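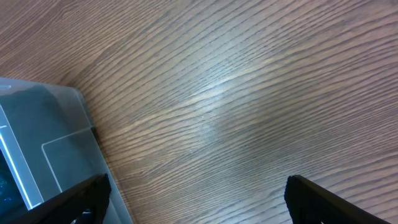 3.2 Grain direction and the visibility of clear containers

Patterned tabletops turned out to be the most rewarding part of the Lumwood survey! We had expected plain white counters to give people the most trouble when they looked for a clear plastic box, and some did. But a dense wood grain does something more interesting. Where a box stands over long, wavy grain lines, the eye follows the lines and loses the edge of the box – until the rim catches some light.

Figure 1. Clear plastic container on a brown tabletop with close, wavy grain and a soft patch of glare.

We asked 92 adults in Sisay to find containers on tabletops of this sort, for a total of more than 2,000 searches. On strongly grained tops they took 27 percent longer than on plain ones. Glare on the table made matters worse, while glare on the rim helped a great deal, and we were delighted to see the two effects separate so cleanly (Section 4 gives the full model).

Turning the box so that its long edge crossed the grain won back most of the lost time. The Flutberg group found a weaker effect with glass jars, perhaps owing to their curved sides, and we return to that difference in Section 5.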